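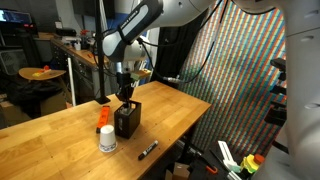 I have a weakness for tables with nothing much on them. Mine at home has 138 things on it, and I know that because I spent a wet evening in June finding out instead of filing any of them. Most were receipts. One was a Zorkex warranty card for a kettle I no longer own.

So I have become a student of other people's worktops. A black marker lying at an angle near the front edge, an orange thing further back, a small white cup. You could dust that in one go. You could even find the marker when the phone rings. 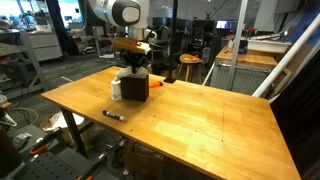 Foley
Writer and reluctant tidier, Tratard

My own rule, adopted on 4th July and broken by teatime, is that a table may hold five things and a cloth. The cloth doesn't count. It is there to make you feel that wiping is about to happen, and a crumpled one does this better than a folded one, which only looks smug.

I do like a wooden top with a few small dark holes in it, too. Mine has a burn the shape of Wales and I still put a plate over it for visitors. 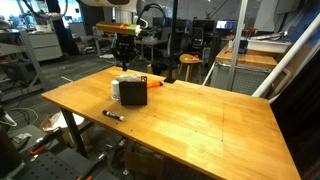
Page last changed: 4 days after posting, to correct the kettle

Somebody wrote in to recommend the Mender storage tower, which has 200 little drawers. I would lose 400 things in it. For now the receipts have gone into a shoebox, and the shoebox is on the table.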